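Household water use in Colmont, draft 2 of the report. Still need to fix the reference list before May.

## Why we picked this

Colmont gets its water from the Otent reservoir, and the level has been low two summers running. Everyone at school says "shorter showers" but we couldn't find much on what people in our town do at home. So we asked. Survey went home in the school newsletter, plus we read meters at the houses that said yes.

Main question: where does the water go, and do people guess right?

Drinking is a tiny share. A few glasses a day each, even in hot weather. We left it in the survey anyway, as a comparison.

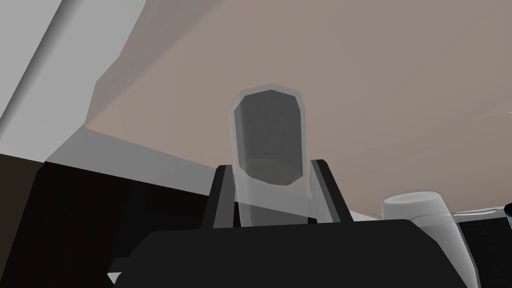 ## Method

- Survey, one page, both sides
- Meter readings morning and night for 3 weeks
- Rain gauge at school (emptied daily, missed a couple)
- Bills from the Shenoy Water office, only if the family was happy to share

Readings were in kilolitres so everything got multiplied by 1000 to get litres. One of us forgot this for the first week. Fixed now, the old spreadsheet is deleted so please don't use the printed one.

We ended up with 1096 meter readings we could use. The ones with no time written on them got thrown out. Also any house with a leak, as they skewed the average badly.

## What we found

Garden was the biggest by far, then showers, then the washing machine. Toilets came after that. People guessed showers first nearly every time, and hardly anyone put the garden at the top of thier list.
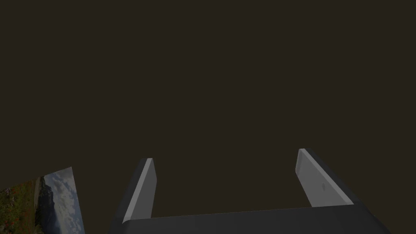 Night readings were the surprise. Water was going through the meter at houses where everyone was asleep. Some of that is drip systems on timers. Some is probably slow leaks too small for the family to notice, a running cistern or a tap washer. We can't split these two apart with the readings we took, would need an hourly meter.

Rain made less difference than we thought. Timers keep going in the wet unless somebody walks out and turns them off, and most people said they don't.

## Comparison with Zultstead

Zultstead is the next town over, on bore water, no restrictions. We had a smaller set of bills from there. Use per person was higher in the dry weeks and much the same otherwise.

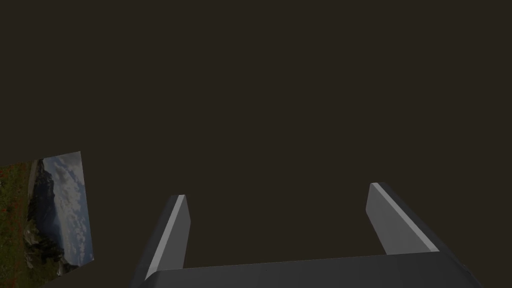

Careful with this bit though. Zultstead blocks are bigger and more people have chooks, fruit trees, a horse trough etc. So its not a fair match, and we'd want to compare houses with similiar sized yards before saying anything about habits.

## Problems

Families who said yes to meter reading probably already care about water. Labels for the survey boxes were confusing too ("outdoor" and "garden" were separate, people ticked both).

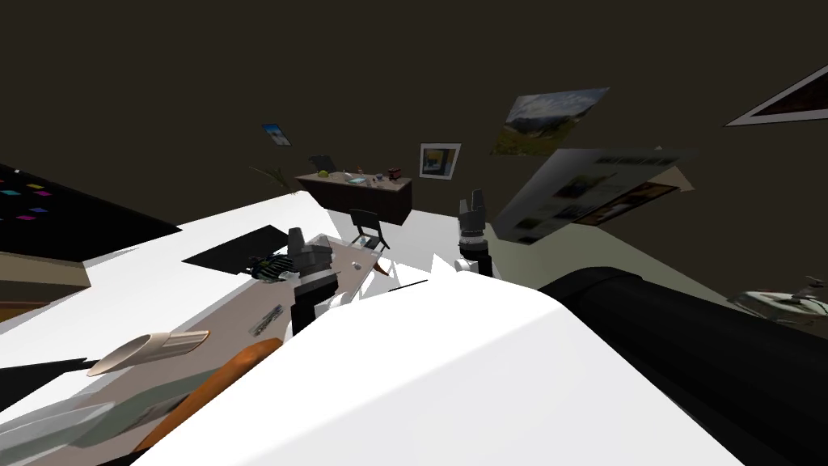 *Fig. 4. White table surface with two grippers.*

## Next

Redo the survey with one outdoor box. Ask the Shenoy office about borrowing an hourly meter. Graphs still to be coloured in the same way as the poster. Word count is over so the Zultstead section might get cut down.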